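The Fan

By September the kitchen in Altham was the only room left to argue about. Mechthild Eder had sold the beds and given the good chairs to a cousin in Brustau, and she slept on a mattress under the front window.

Her brother wrote that the buyers would pay 2,000 more if the place was empty. She read the letter twice and put it in a drawer, and then remembered the drawer was going as well.

She did the kitchen a bit at a time. Ten minutes, then tea. The cupboards were easy. Their mother had kept string, jam lids and four identical tin openers. It was the things outside the cupboards that slowed her down, the things that had never had a place and had been put on top of other things for years.

"You could just tip it all in a bag," her brother said on the telephone.

"I could."

"Well, then."

She said the line was bad and hung up.

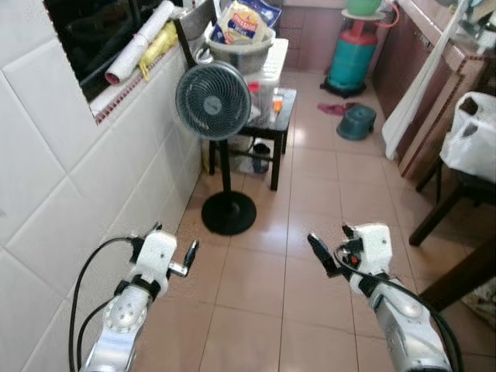 Page last changed: 17 January 2018

The fan stood in the middle of the tiles. Behind it were the little stool with the plastic container on top, the crate, the grey basin and the packets. On the window ledge were the yellow bag and something white rolled up that she had not opened.

Their mother was 91 when she bought the fan. She had gone to Clukereck on the bus and carried it home herself.

Mechthild moved the crate first. Then she put it back and went to find the tape.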